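Right, since three of you asked about the canoe seat saga, a thread. Get a brew, it goes on a bit.

I've had the same moulded plastic seat in my canoe since I bought it off Trinidad Huenchumán, and I have hated it for every minute of that time. Fine for an hour. After lunch it's like sitting on a colander.

So in September I decided to sort it before the autumn trip. My options were a drop-in webbed seat from Clasia, a cane one from Kovačević, or a kneeling thwart and a thick mat from Grakdale. I wanted the cane one, obviously. It's gorgeous. It's also the sort of thing I'd put my knee through getting in at a muddy bank.

Went for the webbed one. It came with four long bolts, no spacers and a leaflet that just says "fit to gunwales". Thanks for that!

First lesson — seat height matters far more than I thought. I hung it right up under the gunwales and felt like I was perched on a bar stool. Lovely view, horrible wobble. Estela Carrasco watched me do one lap of the pontoon and told me to get off before I went in.

Dropped it on some ash spacers I cut myself (badly, then again, less badly). So much better. You do need to check you can still get your feet out from under it in a hurry. I wear a size 11 boot and it's snug, so I've gone a touch higher than I'd like and I kneel when it gets bouncy.

Second lesson, don't drill the gunwales until you've sat in the boat with all your kit. I clamped mine first and ended up shifting the seat forward by a hand's width. If I'd drilled on day one I'd have a row of daft extra holes to look at forever.

Someone asked about weight. The seat and bolts came to around 1000 grams on the kitchen scales, and the old plastic thing was heavier than that. You won't notice it on the portage, you'll notice the barrel.

Did the full Trandmont loop on it with Estela in the bow. Got out at the far end and could stand up straight, first time ever. Only moan is the webbing holds water, so take a bit of foam to sit on or you'll have a damp backside until teatime.

Will I still buy the cane one? Probably, for the other boat. Don't tell Trinidad, she thinks I've only got the one.

Right, I'm off to oil the paddles.
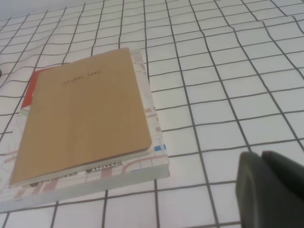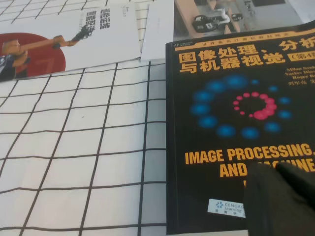
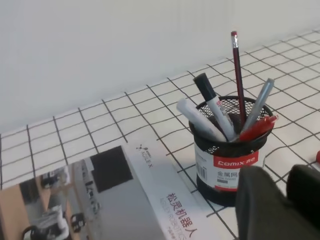 Book, booklet and pen holder, all on the grid cloth.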